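Grosora Rice Keeper, 20 litre

Made by Forkell. Grey lid, clear body, scoop included. Item 321.

If you buy rice by the sack, you already know the sack is a terrible container. It slumps, it leaks from one corner, and the peg you closed it with has gone back to the washing line. The Grosora is a tub with a lid that fits. We have tried to find a more exciting way to put that and have given up.
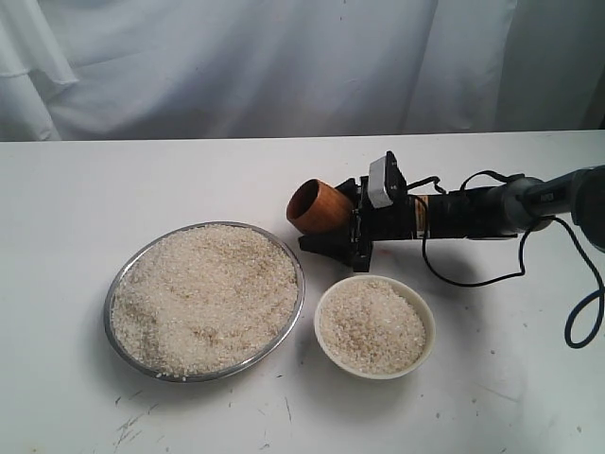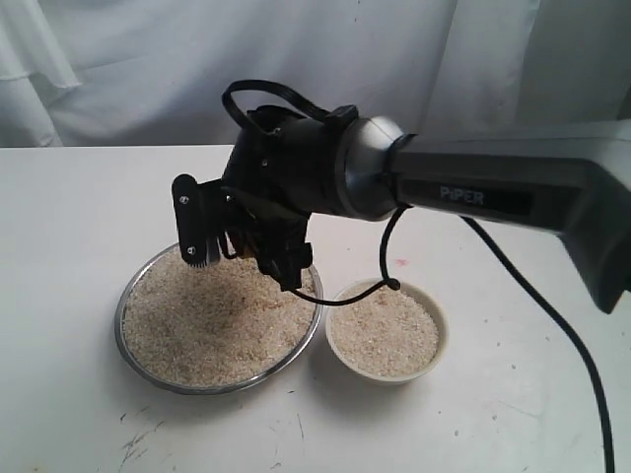 Will it keep pantry moths out?
The lid has a silicone seal and clamps at both ends, so moths can't get in once it's shut. If their eggs came home in the rice, a few days in the freezer before filling is your best bet.

What you get
Tub with hinged lid
2 side clamps, plus a spare seal
Scoop that clips under the lid, where you will forget it lives

Capacity is 20 litres. Long grain, short grain and basmati all pour well. Flour is fine too, though it finds its way into the hinge and you'll be at it with an old toothbrush.

Cleaning
Warm soapy water, then dry it properly before refilling. The scoop can go in the dishwasher. The tub can't, mostly on account of not fitting.

Colours
Grey, or Lã, a woolly off-white that Forkell insists is not cream. It's cream.

Please note
The older Dratus tub takes a different seal and the two don't swap, however hard you push. Wheels are sold separately and suit hard floors. On carpet the tub stays where you left it, which some people prefer.

Grey in stock. Lã is back in September.

Page updated May 24, 2024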